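Common Questions About Getting Help for Alcohol Use

Do I need a referral to start at the Nengate clinic?
No. You can call or walk in. If you have a doctor, bring their name and a list of any medicines you take.

Is it safe to stop drinking on my own?
It depends on how much you drink and for how long you have done so. Heavy daily drinkers can have shaking, seizures or confusion when they stop suddenly. Talk to a nurse first. If someone has a seizure, call 911.

How long is the outpatient program?
The Sarmiento program runs 14 weeks. Groups meet in the evening at both Vunbridge and Nengate. 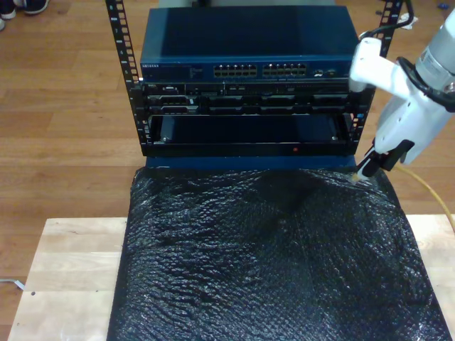
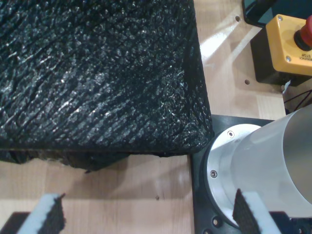
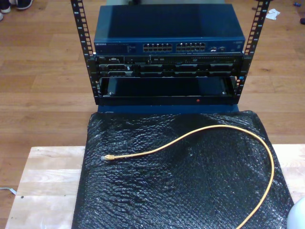 What does it cost?
The full program is $2,166 without insurance. The first visit is $50 and counts toward that total. Most plans cover at least part of it. Ask the front desk about monthly payments.

Will my employer find out?
We don't contact employers unless you sign a form asking us to.

Can family members take part?
Yes. Family night is held at the Omer building at 6:30 p.m. and is free. The person in treatment does not have to attend.

What if I start drinking again?
Call us. You will not lose your place in the program. Your counselor may change your plan or suggest a higher level of care.

Do you treat teens?
We see patients 18 and older. We keep a list of teen programs at the front desk.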